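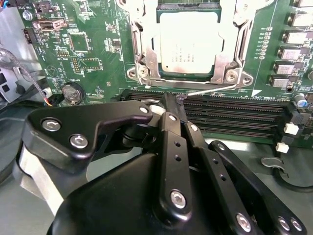 Wasbridge is a payment settlement network for digital currencies, operated by the technology firm Trondomix. It was founded by Houda Benjelloun and Mostafa Nasr to let small lenders exchange tokenised deposits without holding accounts with one another.

Transfers are grouped into batches of up to 3000 and confirmed by member firms, each of which runs its own node. Membership stood at 26 firms at the end of the pilot, which opened in May with a single lender, Farouk.

Fees are charged per batch – not per transfer – and are reviewed yearly by a board chaired by Hala Samir.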